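2018년 2월 22일

오늘은 일기가 길어질 것 같다. 아침부터 밤까지 털실 생각만 한 날이라서 그렇다!

드디어 꽈배기가 손에 붙었다. 작년 8월에 처음 꽈배기바늘을 샀을 때는 코를 옮기다가 자꾸 빠뜨리고, 앞으로 넘길 걸 뒤로 넘기고, 열 단쯤 떠 놓고 나서야 아래쪽에서 꼬임이 반대로 간 걸 발견하곤 했다. 그때 뜨던 목도리는 아직도 서랍 맨 밑에 있다. 풀지도 못하고 이어서 뜨지도 못하고. 그런데 오늘은 도안을 안 보고도 손이 갔다. 넷을 빼서 앞에 두고, 다음 넷을 뜨고, 빼 둔 넷을 뜨고. 8코짜리 꼬임이 바늘 사이로 쑥 올라오는데 그게 어찌나 예쁜지 혼자 소리를 질렀다(윗집에는 안 들렸기를).

오전에는 스미츠에 다녀왔다. 눈이 올 것처럼 하늘이 낮았고 전차는 또 늦게 왔다. 가게 문을 열면 나는 그 냄새, 양털하고 나무 서랍하고 라벤더 주머니가 섞인 냄새를 맡으면 추위도 잊어버린다. 리스베트 스미츠 씨가 새로 들어온 실을 상자째 바닥에 늘어놓고 정리하던 중이었다. 도와드리겠다고 해 놓고 사실은 만져 보기만 했다. 메리노는 메리노대로 좋은데 나는 요즘 좀 거친 양모가 더 좋다. 꼬임이 또렷하게 서니까. 매끈한 실로 뜬 꽈배기는 곱긴 한데 빨고 나면 힘이 풀려서 누워 버리고, 약간 까슬한 실로 뜬 건 몇 해가 지나도 밧줄처럼 불룩하게 서 있다. 리스베트 씨 말로는 실을 고를 때 눈으로 보지 말고 두 가닥을 손바닥 사이에 놓고 비벼 보라고 했다. 비비고 나서 되돌아오는 느낌이 있어야 한단다. 해 보니까 정말 실마다 다르다! 감자색 비슷한 실은 금방 튕기듯 풀리고, 연한 회색 실은 한참 뭉쳐 있다가 천천히 벌어졌다. 가게에 있는 실을 전부 비벼 보고 싶었는데 뒤에 손님이 기다리고 있어서 참았다.

결국 산 건 요나우에서 나온 여섯 가닥짜리 실. 염색을 안 한 자연색이고, 타래로 되어 있어서 집에 와서 의자 등받이에 걸고 공으로 감아야 했다. 저울에 전부 올려 보니 603그램. 도안에는 스웨터 한 벌에 그보다 조금 적게 든다고 되어 있는데, 꽈배기는 실을 엄청 먹는다. 꼬이면서 폭이 줄어드니까 같은 너비를 만들려면 코를 더 잡아야 하고, 그만큼 실이 들어간다. 남으면 모자라도 뜨지 뭐. 남는 실 걱정은 즐거운 걱정이다.

실 감는 데 점심시간을 다 썼다. 가운데 타래가 한 번 엉켜서 바닥에 앉아 풀었는데, 이상하게 나는 엉킨 실 푸는 게 싫지가 않다. 라디오 틀어 놓고 한 올씩 빼다 보면 머리까지 정리되는 기분이다. 밥은 어제 먹던 수프에 빵. 수프에 후추를 너무 넣었다.

오후에는 펨커가 하는 뜨개 모임에 갔다. 펨커 반 다머, 도서관 게시판에 모임 쪽지를 붙여 놓은 그 사람. 처음엔 서먹했는데 이제는 문 열고 들어가면 내 자리가 있다. 창가 쪽, 라디에이터 옆. 오늘은 앰버 헤르만스가 할머니 도안집을 가져왔다. 표지가 떨어져 나가서 끈으로 묶어 놓은 책인데, 안에 연필로 적은 메모가 가득했다. "여기서 한 단 더", "요한 것은 소매 길게", 그런 것들. 도안이 전부 글로만 쓰여 있어서 기호표에 익숙한 나는 한 줄 읽는 데도 한참 걸렸다. 그래도 같이 소리 내어 읽으면서 옮겨 그리니까 마름모 안에 작은 꼬임이 들어간 무늬가 나왔다. 다들 와아 했다. 종이 위에서 무늬가 떠오르는 순간이 뜨는 것만큼 재미있다는 걸 처음 알았다.

도므니카 벌란 씨는 고향 불테다리 이야기를 해 주셨다. 겨울이면 집집마다 양말을 떴고, 발목 무늬를 보면 어느 집 양말인지 알 수 있었다고. 도므니카 씨네 무늬는 좁은 꽈배기 두 줄 사이에 구멍무늬가 한 줄 지나가는 것이었는데, 어머니가 뜬 것과 고모가 뜬 것은 꼬이는 방향이 서로 반대였단다. 고모가 왼손잡이셔서! 그 이야기가 하루 종일 머릿속을 떠나지 않는다. 무늬에 손버릇이 그대로 남는다는 거잖아. 내 뜨개에는 뭐가 남을까. 아마 첫 코가 항상 헐렁한 거.

틸도 왔다. 틸 하름스는 꽈배기바늘 없이 꼬는 법을 보여 줬는데, 코를 바늘에서 그냥 쑥 빼서 공중에 둔 채로 자리를 바꾼다. 보는 내가 숨을 참았다. 양모는 서로 붙잡고 있어서 잠깐은 안 풀린다고 하는데 나는 심장이 약해서 아직은 무리다. 좁은 꼬임부터 해 보라기에 시험편에다 해 봤더니 되긴 된다. 넓은 건 절대 안 한다. 적어도 이번 스웨터에서는.

잊기 전에 적어 두는 것들. 꼬는 단 바로 다음 단은 손힘을 조금 풀 것. 꼬임 양옆의 안뜨기 코는 반대로 좀 당겨서 뜰 것. 그래야 골이 깊어진다. 단수링은 꼬는 단마다 걸 것. 기억력을 믿지 말 것! 시험편은 반드시 빨아서 재기. 오늘 뜬 시험편은 마른 상태로 폭이 19센티였는데 내일 아침에 다시 재 봐야 한다. 그리고 고무단은 바늘을 한 치수 내려서. 지난번 조끼 밑단이 나팔처럼 벌어진 게 다 그거 때문이었다.

완성한 니트를 어떻게 두느냐를 가지고도 한참 떠들었다. 무거운 꽈배기 옷은 옷걸이에 걸면 어깨가 늘어나니까 접어서 눕혀 두는 게 맞다는 데는 다들 찬성인데, 접는 방법은 다 달랐다. 펨커는 소매를 뒤로 보내고 반으로, 앰버는 둘둘 만다. 도므니카 씨는 접은 자국이 같은 데 나지 않게 가끔 다르게 접는다고 했다. 나는 여태 아무렇게나 쑤셔 넣었다. 반성. 말릴 때도 수건 위에 펴 놓고 손으로 꼬임을 하나하나 세워 주면 훨씬 살아난단다. 이번엔 꼭 그렇게 해야지.

저녁에는 사전을 찾아가며 풀런이라는 작은 출판사에서 나온 뜨개책을 읽었다. 아직 네덜란드어가 더듬거리는데 뜨개 용어만은 빨리 늘어서, 빵집에서는 말을 못 해도 실 가게에서는 제법 떠든다. 리스베트 씨가 나더러 억양이 가게 단골들하고 똑같다고 웃었다. 칭찬이겠지? 칭찬으로 받기로 했다. 책에서 제일 마음에 든 건 꼬임 간격을 아래에서는 촘촘하게, 위로 갈수록 성기게 두는 디자인. 같은 무늬인데도 위로 자라나는 것처럼 보인다. 다음 다음 스웨터는 저걸로.

그러고 나서 자기 전까지 앞판을 떴다. 2단마다 한 번씩 뜨던 걸 멈추고 들여다보느라 진도는 별로 안 나갔다. 불빛을 옆에서 비추면 골마다 그림자가 져서 더 예쁘다. 차를 두 번 데웠고 두 번 다 식었다. 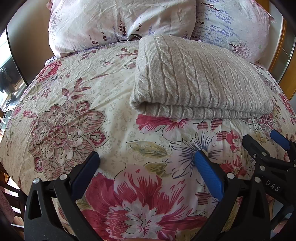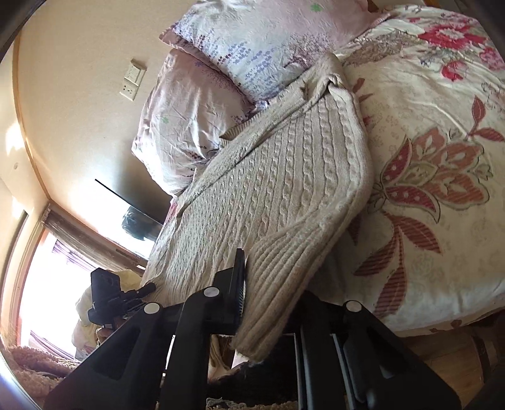
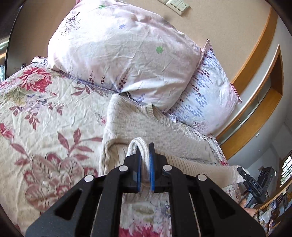
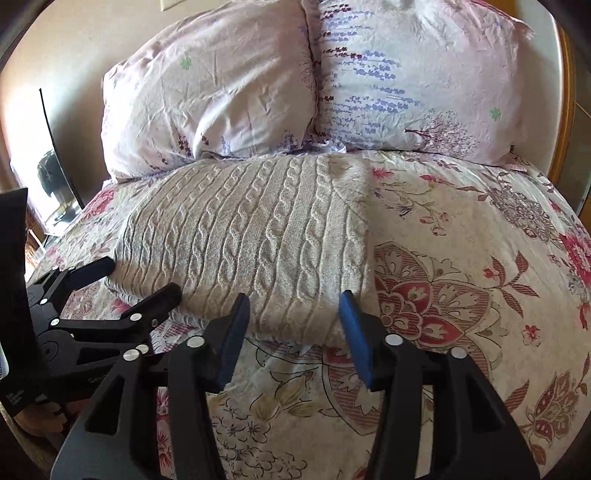 침대 위의 니트.

내일 할 일: 시험편 다시 재기, 앰버한테 마름모 도안 복사해 달라고 하기, 우표. 리스베트 씨한테 단추도 물어봐야 하는데 단추는 아직 뿔로 할지 나무로 할지 못 정했다. 나무 쪽으로 거의 기울었다. 자야지. 아니, 한 단만 더 뜨고!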